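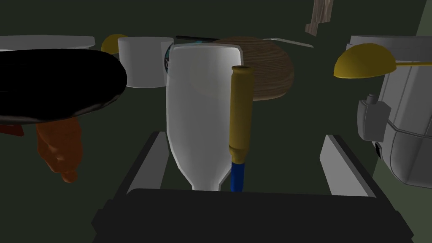 Prerklow Drop-Off Center: Common Questions

When are you open?
Mornings from March through December. In January and February, call first.

What can I bring?
Clean plastic bottles, glass jars, cardboard and scrap metal. Caps can stay on. Markers and pens go in the trash unless the barrel is all metal.

Do I need to rinse bottles?
Yes. A quick rinse is enough - labels don't need to come off.

Is there a limit?
Households may leave up to 100 pounds per visit. Businesses in Prerklow and Pleltow need a permit, good for 2 years.

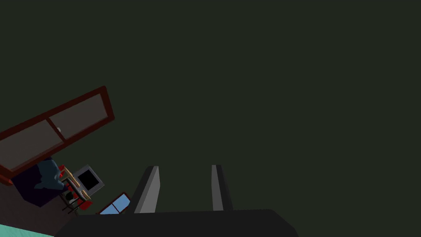 Image: Mareike Kettler

Do you take paint?
Only water-based paint, in the original can with the lid on. Oil-based paint goes to the Görtz site.

Can you pick up from my house?
We pick up large metal items for residents who can't drive. Ask for Dirk Fuchs and allow 4 working days.

Do you pay for scrap?
No. Money from metal sales goes toward running the center.

Who do I contact about a permit?
Afroza Biswas at the front office. Forms are also kept at the Pleltow library.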